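The mailbox at Zulema Valdebenito's place in Etley stands at the end of a gravel drive, 281 feet from her kitchen. In March she got tired of walking out to find it empty, so she built something to tell her when the carrier had come. By August 7, 2020, she was on her second version, and this one works. 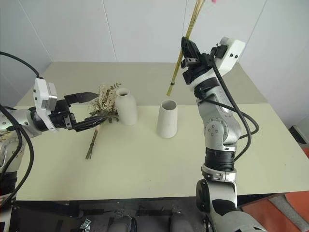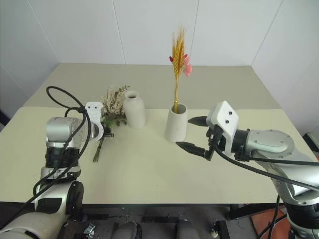
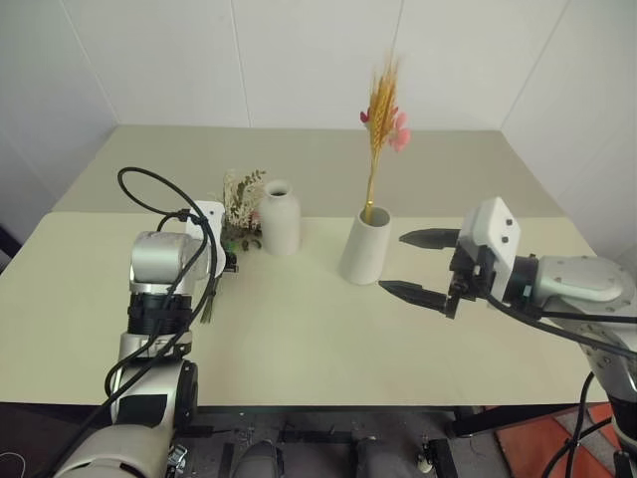 The first version was a magnetic reed switch on the mailbox door, wired back to the house through direct-burial cable she had left over from a sprinkler job. Open door, closed circuit, light in the kitchen. It ran for nine days. Then the light began coming on at night, and she spent a weekend looking for a fault in the software before she dug up the cable and found a splice full of water.

"I should have started with the splice," she says. "I knew it was a bad splice when I made it."

The second version has no cable. A small microcontroller sits in a plastic box screwed to the underside of the mailbox, with a low-frequency radio module and two AA lithium cells. It sleeps until the door switch wakes it, sends one short packet, waits for a reply, and goes back to sleep. If no reply comes, it tries again up to five times.

The antenna took the most work. A steel mailbox blocks signal well, and with the antenna inside she lost most of the packets. She moved it to the back of the wooden post, pointing straight down, and the dropouts stopped. A neighbor, Telma Maldonado, drove her pickup up and down the drive during the test to see if a parked vehicle would get in the way. It did not.

The receiver is an old single-board computer on top of the refrigerator. It runs a script Valdebenito calls Jidau, which logs each opening and plays a chime. The log is a plain text file. When we visited, it held 1714 lines, many of them from the first week, when the switch bounced and reported every opening a dozen times. A 72-millisecond delay in the code fixed that.

One problem is left. The sensor can't tell the carrier from Valdebenito herself, so it chimes when she collects the mail too. She has tried ignoring any second opening within an hour, but packages sometimes come on a separate run. A second switch on the outgoing flag might help, and she has the part in a drawer.

Maldonado has asked for one of her own. Her box is farther from the house and behind a row of cedars, so the antenna will probably have to go higher up the post.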